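Automation in the Zavach Kitchens: The Work at Hand

Gallery and notes for staff and visitors

Introduction

The central kitchens at Zavach prepare hot meals for the Liem day centres and for the staff dining room on the same site. In February the catering service began to introduce automated assistance at the cooking stations. The work is carried out jointly with Zolis, which supplies the arms and the control software, and with the kitchen staff, who have taken part in planning from the first week.

This gallery accompanies the notice circulated to all departments on 10th June. Its purpose is to show the kind of work that is being transferred to the machines, the kind that is not, and what the change means for the people employed in the kitchens. It is intended for colleagues who do not normally visit the cooking area and for the families of those who use the day centres.

How tasks are prepared

Every new task is rehearsed in a computer model before it is attempted with real equipment. The models use domestic-style kitchens as well as catering ones, as the day centres at Gurnov have small kitchens of the household type and these are to be included at a later stage. A rehearsal covers reach, clearance at the walls and cupboards, the position of the burners and control knobs, and the handling of pans.

Cooks attend the rehearsals on paid time. They are asked to stop the session whenever a movement differs from what they would consider safe or sensible at a stove, and their remarks are entered in the task record. A task is not released for use until two cooks and the shift supervisor have signed that record. 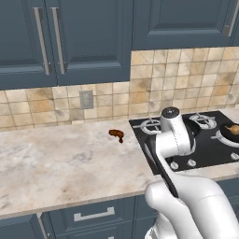

The first group of tasks approved under this procedure concerned the moving of pans and the stirring of large quantities over long periods. Both had been named by staff in the workplace survey as the chief causes of shoulder and wrist strain. Seasoning, tasting and the final check before serving were excluded at the request of the cooks, and the service has no plans to reopen that decision.

The second group is still under discussion. It includes the clearing of worktops between dishes, which has proved harder to describe in writing than had been expected. A cook clearing a counter decides within a moment whether an item is an ingredient, a leftover or waste. The written instructions now run to 9 pages and are being revised again.

Changes to the working day

No post has been removed as a result of the programme. Two posts have been altered. The holders, both former line cooks, are now station supervisors and divide their shifts between cooking and the oversight of the arms. Their pay grade was reviewed and raised before they took up the new duties.

The early shift has changed more than the others. Preparation formerly began with four people at the stoves; it now begins with two at the stoves and two at the vegetable tables, where the shortage of hands had been most keenly felt. Staff report that the first part of the morning is quieter. Some have said that it is also less sociable, and the rota has been adjusted so that the morning break is once again taken together.

Gunārs Krūmiņa, head of kitchens, wrote the following in his report to the catering board:

"The heaviest lifting has been taken away from people who have done it for many years, and I welcome that. I have also had to learn that a supervisor who watches a machine for a full shift becomes tired in a different way. We now limit such watching to two hours at a time, after which the supervisor returns to cooking."

Training

All kitchen employees receive basic instruction, whether or not they work beside an arm. It covers the stop controls, the marked floor area, the reporting of faults and the return to manual working if a station is taken out of use. Manual working is practised every month at full volume, which on the present menu means 300 meals.

Employees who wish to become station supervisors may apply for the longer course held at the Zolis training rooms. Travel and meals are paid by the service. Applicants need no technical background, but they must have worked at the stoves for at least one year.

Questions raised by staff

Several employees asked whether the arms record the people working near them. The sensors are used to halt movement when a person comes within the marked area. Recordings are not used to assess the speed or conduct of any employee, and this undertaking has been set down in the local agreement.

Others asked what will happen at Gurnov, where the kitchens are small and one person often works alone. No equipment will be placed there before the staff of each centre have been consulted and have attended a rehearsal in a model kitchen.

Visits to the cooking area can be arranged through the kitchen office. Visitors are asked to wear closed shoes and to remain behind the yellow line while the stations are in use. Further pictures will be added to this page when the second group of tasks has been approved.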